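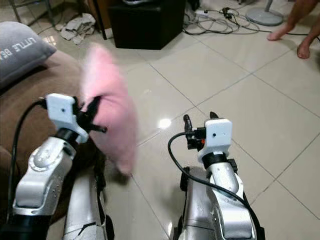 Lurkance Floor Cleaner Concentrate, for glazed tile and sealed stone

25 oz bottle. Also in a 12-pack for shops and rental cleaners, see drop down.

Neutral cleaner for everyday mopping. No wax, no dye, light citrus smell. Doesnt need rinsing at the normal mix. One capful to a bucket of warm water, two if it's a kitchen.

Use on: glazed ceramic, porcelain, sealed slate, vinyl.
Do not use on: raw wood, unsealed limestone, cork, anything waxed.

How to
Sweep or vacuum first. Damp mop, wring it well, work back toward the door. Change the water when it goes gray. Streaks on shiny tile almost always mean too much product -- go over once with plain water and use less next time.

Grout: mix stronger, leave it a few minutes, scrub with a stiff nylon brush, wipe up. Old stains may want a second go. Test in a corner if the grout is colored.

Sizes and stock
25 oz bottle -- in stock
12-pack -- in stock, ships in one carton
Gallon jug -- back in February, we hope
Lavender -- discontinued, please stop asking (sorry)

Goes with
Landau flat mop, the wide head. Pads sold seperately.
Trenus grout brush, long handle.
Lekota bucket with wringer. Older Lekota buckets have no fill line so measure the first time.

Shipping
Orders in before 2 p.m. go out same day. Free over $95. Bottles are sealed under the cap, if the seal is broken when it gets to you send us a photo and we'll replace it. Returns on unopened bottles only.

Keep away from kids and pets. Don't mix with bleach. Store above freezing.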